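Lelora Modular Terrace Bar

The Lelora is a freestanding bar counter for rooftop lounges, hotel terraces and covered courtyards. It is supplied by Haugen to licensed premises and event venues, and may be ordered as a single straight counter or as a linked run with corner units. All units are delivered assembled, with the exception of the foot rail.

Each unit has a powder-coated steel frame and a sealed stone-effect top. The bartender's side is fitted with a speed rail, a removable ice well and a lockable bottle shelf. The guest side is finished in fluted panels, available in Slate, Sand or Bottle Green. Panels are held by concealed clips and can be exchanged by venue staff when a terrace is redecorated.

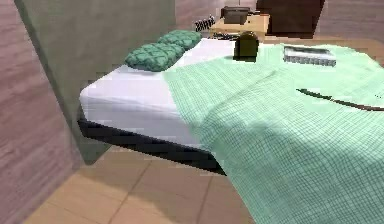 Units are joined by a draw latch beneath the counter top. Venues planning a run of more than 6 units should request a layout drawing before placing an order, as the position of the drainage outlet affects the sequence in which units are set down. The drawing is free of charge.

Warm white lighting is fitted beneath the counter lip and is controlled by a dimmer on the bartender's side. The lighting and the optional bottle cooler are supplied from one weatherproof inlet. Connection to the mains must be carried out by a qualified electrician.

Specification
Frame: powder-coated steel
Drainage: threaded outlet, left or right hand
Feet: adjustable, with rubber pads
Castors: optional, lockable
Guarantee: 25 months on the frame, 19 months on lighting and fittings

Options and accessories
Dirkley back bar, with two open shelves and a mirrored rear panel
Foot rail in brushed steel
Fitted winter cover
Glass rack, suspended or counter mounted
Bottle cooler insert

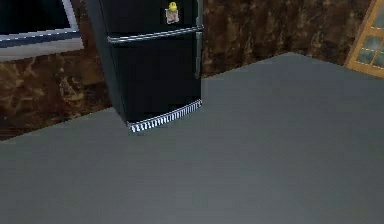

Can the counter remain outdoors throughout the year?
The frame and top are suitable for permanent outdoor use, provided that the fitted winter cover is in place whenever the bar is closed for the season. The ice well and bottle cooler insert should be removed and stored indoors.

Delivery and installation
Delivery is made to ground level as standard. Rooftop deliveries require a site survey, at which lift dimensions, door widths and permitted floor loading will be confirmed. Completed units may be viewed by appointment at the Drudach showroom.

Prices and finishes on this page apply to orders placed from April 2025. Panels in the former Chalk finish were withdrawn in February and can be supplied only while stocks last.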